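Mon avis sur le kit de vitrail Sternmont, après un hiver d'essais 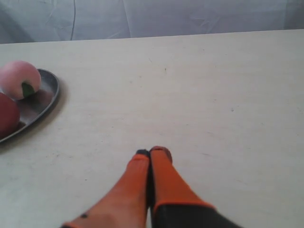

Je l'ai commandé en décembre, un soir où j'aurais mieux fait d'aller me coucher, et je ne le regrette pas (enfin, presque pas !). Pour situer : je fais du vitrail en amateur depuis quelques années, surtout au ruban de cuivre, et je voulais passer au plomb pour copier un petit panneau médaillon dont je rêvais depuis une visite d'église à Felport. Un saint Nicolas, beaucoup de bleu, un visage minuscule.

Le coffret contient un coupe-verre à huile, une pince à détacher, un couteau à plomb, des baguettes de plomb en H, 15 clous de montage et un assortiment de 96 morceaux de verre. Le coupe-verre est une merveille, il glisse tout seul et on l'a bien en main. La pince, elle, est correcte sans plus, le ressort couine.

Le couteau à plomb m'a donné du fil à retordre. Livré pas affûté du tout, il écrase les ailes du plomb au lieu de les trancher ! Aranka Bodnár, avec qui je partage l'atelier, me l'a repris à la pierre en dix minutes et depuis il coupe très bien, mais à ce prix-là on pourrait s'attendre à mieux.

Côté verre, les bleus sont superbes, un peu bullés, avec de vraies variations dans l'épaisseur. Les rouges sont plus décevants, très uniformes, presque du plastique à contre-jour. J'ai fini par prendre les miens chez Hegedűs. Et pour la grisaille, ne comptez pas sur le petit flacon fourni : il est granuleux et le visage de mon pauvre saint est parti trois fois à la poubelle.

Le livret, en revanche, je le garde sur l'établi. Les pages sur le masticage sont claires, et il y a un joli chapitre sur la lecture des anciens plombs de casse, avec des schémas à recopier.

Je mets quatre étoiles. Si vous débutez complètement, prenez plutôt le petit modèle sans peinture, et achetez une pierre à affûter en même temps.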